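Wednesday, June 9, 2021

Up at six to get the beans covered before the frost did any more to them. Lost two plants at the end of the row. The rest look all right, though the leaves have gone a bit grey at the tips. Beans in June was always a gamble and I won't do it again.

Drove to Rokdale after breakfast for the timber. The price has gone up since April and they only had half of what I'd ordered, so the side fence will have to wait. Paid $387 for what was there, which leaves me just over what I'd set aside for the gate. The hinges I'll get elsewhere.

Stopped at Đỗ on the way home for lunch. Pork roll and a coffee, eaten in the car because of the wind. They've changed the bread and I prefer the old one.

The quote for the water tank came in the post. $1,420 delivered, and another $300 if they level the ground for us. I can level the ground. The tank from Zoketeo is cheaper but it's a poor colour and would sit right outside the kitchen window. Will measure the slab again before I ring anyone – last time I wrote the width down wrong and didn't notice for a week.

Afternoon was slow. Cleaned the gutters on the north side and filled two buckets with leaves and muck. The downpipe near the laundry is still leaking at the join. I put tape on it for now.

Read more than 300 pages this week, mostly the book on inland railways. The part about the camps is good. The maps are too small to be any use and I keep going to the atlas.

Soup for tea, the last of the pumpkin. Bed by ten, I hope. It's meant to be two degrees overnight so I've brought the lemon pot in under the verandah.

Metal finger joints, black rubber tips, yellow underneath.

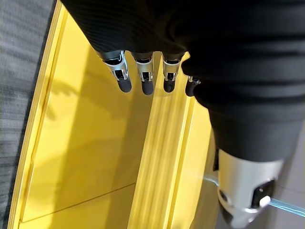

To do tomorrow

Ring Tunano about the gate hinges.
Measure the slab.
Buy a proper seal for the downpipe.
Return the library books.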